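Game Night Leftovers: The Murdale Swap Table 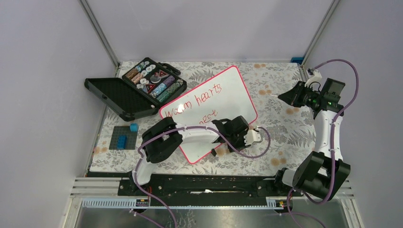 I went to the November swap in Murdale with low expectations, and I can't say they were badly bruised. The flyer promised "400 games and toys." I doubt it. Laurinda Caldeira, who wrote the flyer, tells me the number came from last year's flyer.

Still, a few things deserved a second look. My notes are below, grumbling included.

We use cookies to improve your visit. By continuing you accept our cookie policy. Accept / Manage settings

The chip case. A black hard-shell case with a carry handle, and rolls of poker-style chips in turquoise, purple, green, orange and brown. Somebody will tell you a case like this makes for a serious card night. I've played enough Fridays at Kilian Hofstetter's place to have my doubts. We used dried beans for years and lost just as badly.

The white discs and the red triangle. They share the tray with the chips. I asked what game the triangle belongs to and got two answers, neither very convincing.

The message board. Dry-erase, pink-red border, "Warm hearts" in red handwriting. I'm wary of any board that wants to improve my mood before coffee, but Bo-ram Ki likes them and has one in her hallway.

The baseplate. Dark gray and studded, with a blue brick lying flat on it. People swear you can build anything on these. Maybe, if you bring your own bricks.

The tabletop. White, with gray ferns and leaves and orange-brown blotches. Clementina Patrício calls the pattern restful. I lost a white button on one like it and found it the following week.

The next swap is in Flullville. They're already saying it will be bigger.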